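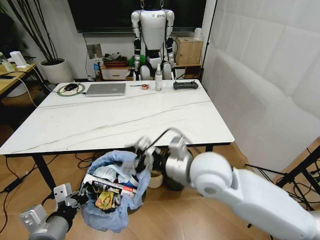

Marble-look table, laptop shut, mouse on its round mat.

Hi all,

Loved this question from the Kestau walkers' list, so I'm answering everyone:

> Has anyone done the Irnel to Istis rail trail with loaded bikes?
> Is the Jara end still rough, and where do you fill up on water?

Yes, and it's a ripper! We rode it in September, 73 kilometres over 2 days, camping at the old Jara siding. The colours in the cuttings were just gorgeous.
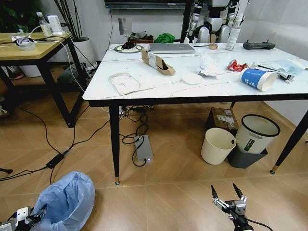 The climb out of Irnel tops out at 536 metres and it's so gradual you hardly notice (well, until the last bend). After Jara it's loose gravel for a good while, so fat tyres if you've got them.

> Is the camp fee still cash only?

It was for us, in an honesty box by the gate.
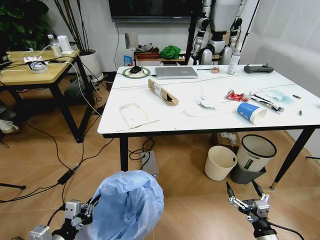 Light-blue plastic bag, with the laptop and mouse on the table.

Water: there's a tank at Jara and a tap at the Istis oval, nothing between. Fill everything. My odometer ticked over to 1122 for the year right at the Istis platform, which made my whole arvo! 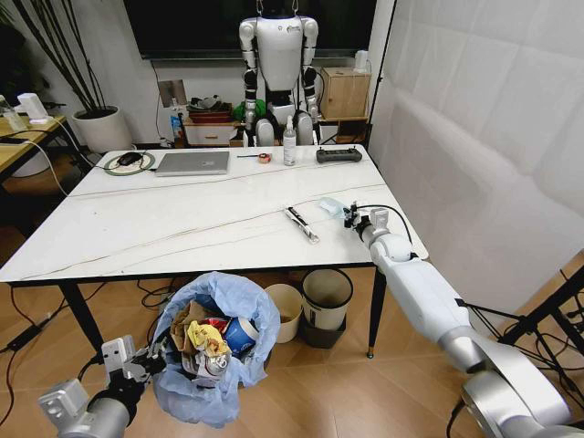
Lined wastebasket, with cardboard, a paper cup and a crushed can in it.

Happy to send my route notes to anyone keen. Go before it gets hot!

Cheers from Kestau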